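4.2 Comparison of finger sets in simulation

Before ordering parts for the physical cell, we tested two finger sets in simulation on the same pair of arms. The first set, referred to as the Pelateck fingers, is short and stiff. The second, the Makier fingers, is longer and has a compliant pad on the inner face. Both were modeled from the suppliers' drawings, with masses taken from those drawings and friction values measured on pad samples in our lab. The arm controller, joint limits and camera position were left unchanged between the two conditions.

The task is to move a single fruit from a bowl to a tray. It was chosen for the bowl and less for the fruit. A low rim lets the fingers come in at a shallow angle, but the wrist then passes close to the tabletop, and any error in height ends in contact with the rim. Either arm may do the pick. The policy decides which one to use from the starting position of the bowl, which was drawn at random for each episode.

We ran 2,045 episodes in total, split as evenly as the odd number allowed. An episode was stopped after 16 seconds or when the fruit left the table. Success required the fruit to be at rest inside the tray with both grippers clear of it. Contact between the gripper and the rim was logged but did not end the episode.
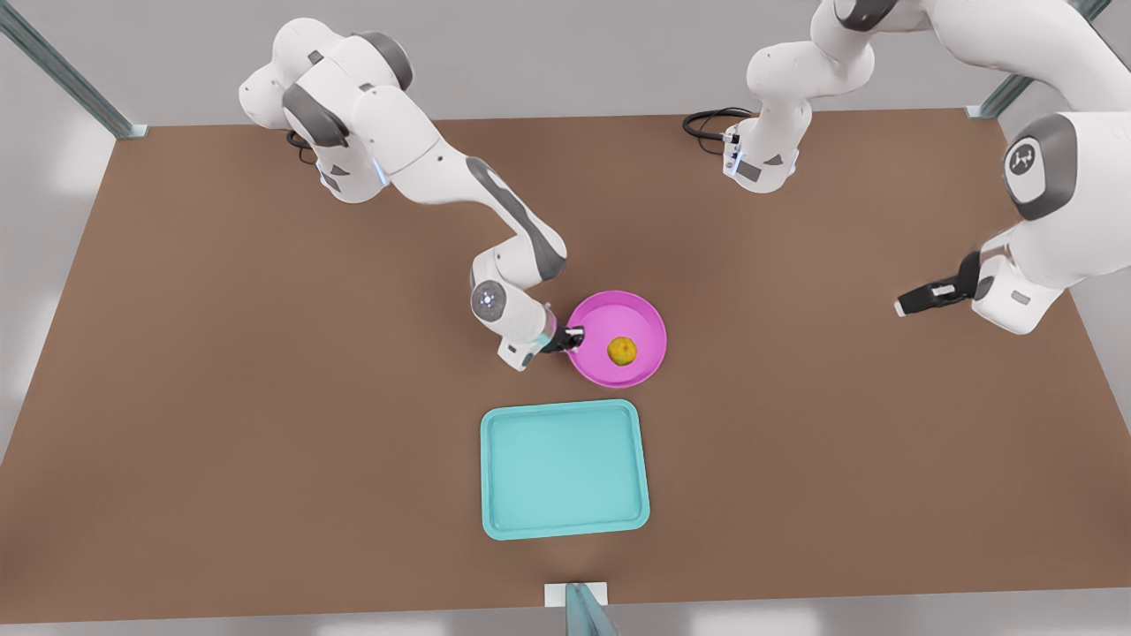

Figure 7. Simulated two-arm cell used for the finger comparison. The right gripper is touching the left rim of the bowl; the left gripper is empty and over the table.

Tremblay objected, on reading an early draft, that rim contact should have counted as a failure, since a real bowl would slide or tip and the simulated one is more forgiving. We reran the scoring with that rule. The success rate of the Pelateck fingers fell from 77 to 66 percent. The Makier fingers lost more under the same rule, and the order of the two sets did not change. We report the original scoring in the main table and the stricter scoring in Appendix B.

Most rim contacts came late in the approach, when the hand was already slowing down. With the short fingers the wrist has to drop further to reach the fruit, so we had expected them to do worse here. The logs show the opposite. The longer fingers open wider at the tip, and the outer finger met the rim before the inner one was in place. Limiting the opening width reduced this but also lowered the number of clean grasps, and we did not pursue it.

Two limits of the test should be noted. The bowl is modeled as a rigid body with one friction value, and no noise was added to the joint readings. The Flusura controller planned for the physical cell also runs at a lower rate than the one used in simulation. We repeated a small number of episodes at the lower rate and saw longer settling times for both finger sets, with no clear effect on which one succeeded more often.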